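**Ticket 177: Grip force and speed limits for soft items, table cell**
Opened: 16/01/2019
Site: Ristmont
Status: pending

**Problem**

Protective stops during bread handling at the table. 13 stops over two shifts, all on the working arm, all while closing on an item or just after. The second arm stayed parked and logged no faults.

**Checked so far**

- Power and network: no dropouts in the log.
- Gripper firmware: matches the Grube release note.
- Force limit: set to 40 N in the active profile. Our cell rules say food items get the soft profile, which is 7 N. Someone had loaded the profile for boxed goods.
- Payload entry: still the value for the old fingers. Corrected.
- Speed near the table: within the rule.

**Action**

1. Loaded the soft profile and saved it as the startup default.
2. Locked profile changes behind the supervisor password.
3. Re-ran the Fosis pick routine at reduced speed, basket at front left, croissant as the test item.

No stops during the re-run. One warning for joint temperature, cleared after a pause. I don't think it's related, but it goes in the log.
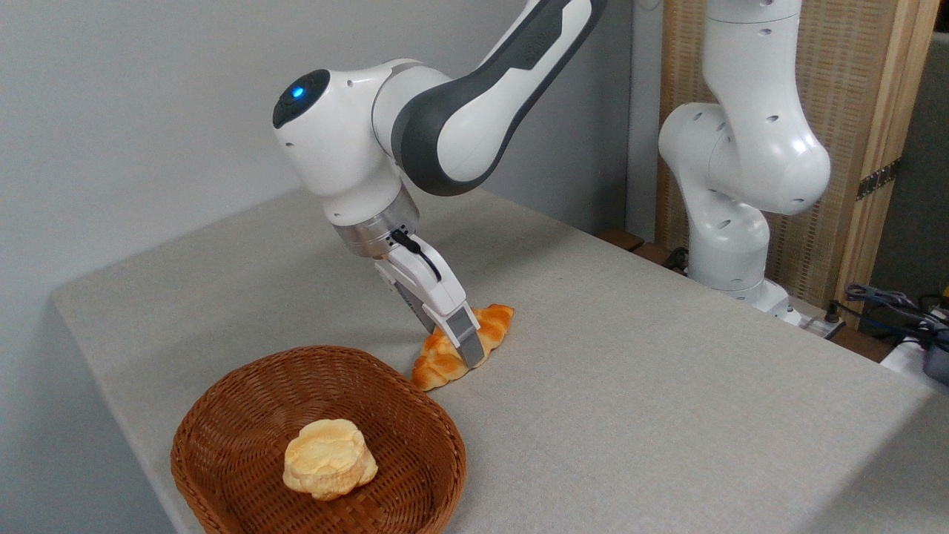
Mitiku Kumsa: Locking the profile is fine, but the rule also says the limit gets written on the setup sheet and initialed before the arm is enabled. I looked at the sheet for the last two shifts and the box is blank both times. Please don't close this until it's filled in. Also, does the parked arm have its drives off, or is it only in hold? The Zendlow procedure asks for drives off when one arm works alone.

**Reply**

It was in hold. Drives are off now, and I added the step to the startup list. Setup sheet is filled in and initialed for today. Leaving the ticket open until the night shift has run with the new default.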